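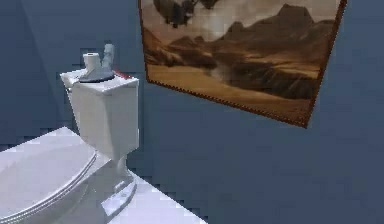
Bathroom scene in the simulator, view toward the toilet tank and the framed landscape.

Unit 3: Recording and Checking a Simulated Household Run

This page is for members of the Kitthorpe student robotics project who have finished Units 1 and 2 and have a working Hasetti install. It covers loading the bathroom scene, setting the start pose, recording a run and checking the log. Planning is covered in Unit 4.

The task for this unit is called tank-top. The agent starts at the door, moves to within reach of the toilet tank and reports the objects on top of it. No grasping is required.

Before you start

Update the scene pack to build 1016 or later. Older builds load without an error but place the tank objects at the wrong height. Close any other program that uses the graphics card. The lab machines have enough memory for one simulator window and one log viewer.

Step 1. Load the scene

Open Hasetti, choose Scenes, then Bathroom. Wait until the status bar reads Ready. Textures are low resolution by default, and surface edges may look blocky. Leave this setting alone for the first run. Scores are computed on the default textures.

Step 2. Set the start pose

Enter the pose from your team sheet. Do not drag the agent with the mouse. Dragging writes a rounded value to the config file, and two runs with the same sheet will then start in different places.

Step 3. Set the view

Tilt the head down until the tank cover is in view. The toilet paper roll stands on end in the dark gray dish and is the easiest item to find. The thin red object at the right end of the cover is harder: from a low angle it merges with the edge of the tank. Raise the head before you change the detection threshold.

The painting on the right wall is a useful reference for heading. It should stay to the right of the tank objects. If its frame overlaps the gray upright object, the agent has come in from too far left or has turned too much.

Step 4. Record

Press Record, then Run. A run stops at 3064 simulation steps or when the agent sends its report, whichever comes first. Do not pause. Pausing leaves a gap in the time column and the checker rejects the file.

Step 5. Check the log

Open the log in Plellen and run the standard check. Look at these items:

Start pose matches the team sheet.
Step numbers have no gaps.
The report has an entry for each object on the tank cover.
Collision count is zero.

Common faults

The agent reports the roll and the dish as one object. The depth filter is too coarse. Set it to 3 and record again.

The agent reports objects inside the painting. Its mountains and rock ridges have enough contrast to trigger the edge detector. Mask the wall plane in the Pretorius module, then reload the scene.

The log is empty. Record was pressed after Run.

Handing in

Submit one log and the config file that produced it. Logs over 100 MB are refused by the upload page. Send questions on scoring to Dalal Boutros before the June round opens.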